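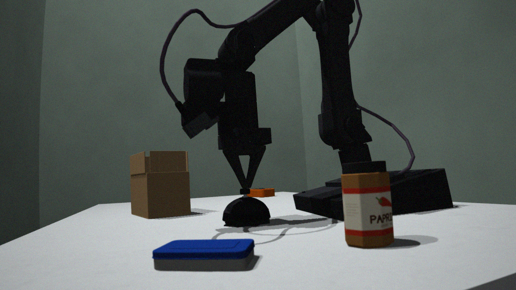
Category: Network storage / Scheduled jobs

Ticket title: Nightly sync to Nitau share stops partway, no error in job summary
Opened by: Levente Bárány
Assigned to: Vega Rivas
Status: Closed
Opened: September 24, 2022

Problem as reported

The nightly copy from the Stundby file server to the Nitau share ends early. The job summary says "Completed" and the exit code is 0, but the newest project folders are missing from the destination. Running the job by hand during the day copies everything. No changes to the sync tool (Ditby) on our side. The server had its regular operating system updates earlier in September.

Environment

Source: Stundby, single volume, 5 top-level folders
Destination: Nitau, mounted over SMB with a service account
Scheduler: built-in task scheduler, start time 01:00
Client: Ditby, command-line version, run through a wrapper script

Log

Entry 1, Rivas
Asked for the full Ditby log instead of the summary. The summary only reports on files that made it into the transfer queue. Anything skipped while the file list is being built does not show up there.

Entry 2, Bárány
Full log attached. The file list stops at 3,000 entries on the nightly run. The manual run goes well past that. Same script, same config file as far as I can tell.

Entry 3, Rivas
A round number like that is a limit, so I looked for one. There is a setting called list_max in the Ditby config. It is not set in the file you sent. Please run the script from the scheduler with the config path printed at the top of the log.

Entry 4, Bárány
Scheduled run prints a different path. It is reading a config from the service account's home directory. The manual run uses mine. The one in the service account's home has list_max = 3000 and an old destination name, Lobo, commented out.

Entry 5, Rivas
Lobo was the share before Nitau. The limit was probably put in during that migration to keep test runs short. Before the updates, the wrapper script was picking up the config through an environment variable. Check whether that variable is still defined for the service account.

Entry 6, Bárány
It is not. The updates replaced the system-wide environment file with the default one. The variable was defined there and nowhere else. With the variable missing, Ditby falls back to the home directory.

Entry 7, Rivas
Steps to apply:
1. Pass the config path in the wrapper script with --config. Do not depend on the variable.
2. Rename the old config in the service account's home to config.old.
3. Add --strict-list so that a truncated file list returns a nonzero exit code.
4. Run once from the scheduler, not from a shell.

Entry 8, Bárány
Steps 1 to 4 done. The scheduled test run took 17 minutes and the file counts match on both sides. One warning about a path with a trailing space in the folder name. Renamed the folder, warning gone.

Entry 9, Rivas
Leave the ticket open for 5 more nightly runs. If one fails, attach the full log and the scheduler history for that night.

Entry 10, Bárány
All runs complete, exit code 0, counts match. The strict option has not triggered.

Resolution

Cause: environment variable lost during operating system updates, which made the scheduled job load an outdated config with a file list limit.
Fix: explicit config path in the wrapper script, outdated config renamed, strict list checking turned on.
Follow-up: the archive job on the same server uses the same variable. Separate ticket to be opened by Bárány.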